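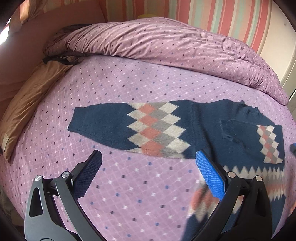

Folding long-sleeved knits with the hand gripper

Applies to: folding staff at Trorkico who record folds for the Brivadau folding cell
Garments: jumpers and sweaters, adult sizes, no hood, no zip
Before you start: complete the T-shirt and pillowcase pages

This page covers the fold we now use for long-sleeved knits. It replaces the old shop-floor fold, where the garment was held against the chest and both sleeves were tucked behind in one movement. The old fold is quicker by hand. The cell has no chest to hold a garment against, and every fold recorded for it has to be done flat, with two fingers, in separate steps.

Surface

Use any flat surface larger than the garment with its sleeves out. The benches in the Prurkelberg workroom are suitable. If you record at home, a made bed with a fitted sheet is suitable too. Push the duvet and pillows well clear of the garment. A patterned sheet is allowed, and so is a patterned garment. Pull the sheet tight at the corners before you begin, and again if it starts to travel with the knit.

Soft surfaces behave differently from a bench. The fingers can press down into a mattress and come up with sheet as well as knit. Approach at a low angle and close the fingers slowly. If you lift the sheet, open the fingers, let everything settle and take the grip again. Keep recording while you do this. Corrected grips are wanted.

Checking the gripper

1. Squeeze and release the trigger. Both fingers should move together and meet at the pads.
2. Look at the pads. The ridges must be free of lint. Brush them out with the dry brush, along the ridges.
3. Check that the pivot pins are seated and that nothing catches as the fingers open.
4. Wipe the lens with the cloth supplied.

Knitwear sheds more than cotton. Clean the pads after every five garments, or sooner if the grip begins to slide.

The fold

1. Lay the garment flat with both sleeves out to the sides. Smooth the body from the neckline down to the hem. Creases along the shoulder seam can be left.

2. Grip the first sleeve at the cuff. Take both layers. Lift only as far as you need to clear the surface, carry the cuff across the body and set it down on the chest. The sleeve should lie flat, with the cuff pointing toward the opposite side.

3. Release and check the sleeve. A small pucker near the cuff is acceptable. A twist is not. To remove a twist, grip the cuff again, lift, and let the sleeve hang before laying it down a second time.

4. Move to the other sleeve. Open the fingers fully before you come near the garment, as the pads will drag any knit they touch. Grip at the cuff and bring it across so that it lies over the first sleeve.

5. Fold one side of the body toward the centre, gripping at the shoulder and then at the hem. Repeat on the other side.

6. Bring the hem up to the neckline. On heavy knits, fold in thirds.

7. Press the top layer down with closed fingers, move the gripper clear, then stop the recording.

Patterned bands

Diamond and striped bands are useful as a guide to whether a sleeve has gone over straight, but do not line them up for their own sake. The band on a sleeve will often sit at a slant once the sleeve is folded in. The edge of the garment is the reference. Bands that carry extra yarn at the back are thicker and stiffer than plain knit, so avoid taking a grip inside one where plain knit is within reach.

Necklines

Loose necklines ruffle when the sleeves are moved. Leave the neckline alone until both sleeves are in, then flatten it once.

Pace

Work at the speed you would use for a new starter who is watching your hands. Two minutes for a sweater is normal in the first week. There is no target, and recordings are not used for performance review. This was agreed before the first gripper went out and is written into the roster notes.

What changes on the floor

The cell has been folding towels and pillowcases since January. It runs beside the sorting line and takes flat items only. Knits stay with people until the Tamura trial ends, and the trial will not begin until there are more than nine hundred usable recordings in this category.

Changes so far, by role:

Folders. Bench time on flat items has dropped. Most of those hours have moved to recording, inspection and repairs. Recording is paid at the folding rate plus the skills loading. If you would prefer not to record, you can stay on garments full time.

Inspectors. Items from the cell arrive in a separate bin and are checked by hand. Log the fault by type: open edge, twisted layer, wrong size, dropped. "Untidy" is no longer an option on the form, as it could not be traced to a step.

Shift leads. You approve recordings as well as output. Watch the full clip before you reject one, and write down the step number where it went wrong.

Anastasia Kourkoulas wrote the fold above and has asked for comments from anyone who gets a cleaner result by a different order. The sleeve order in steps 2 to 4 came from such a comment. Changes to a fold are made between batches only, as two versions in one batch have to be separated by hand afterwards.

Common faults

Fingers close on one layer. The top layer of the cuff lifts and the lower one stays behind. Open, lower the tips until they touch the surface, and close again.

Sleeve drags the body. The grip is too close to the shoulder seam. Move it out to the cuff.

Pads out of view. Your wrist is turned too far. Both tips should be visible for the whole fold.

Garment slides away. Reduce the lift and approach from the side.

Stretched knit. Stop, set the garment aside and record another one. Mark the clip with the garment type.

Returning the equipment

Switch off, brush the pads, and hang the gripper on its numbered hook with the fingers closed. Report loose pins or torn pads to Yavuz Kahraman before the end of the shift. Spare pads are in the drawer under the label printer and are changed as a pair.

Next page: cardigans and buttoned knits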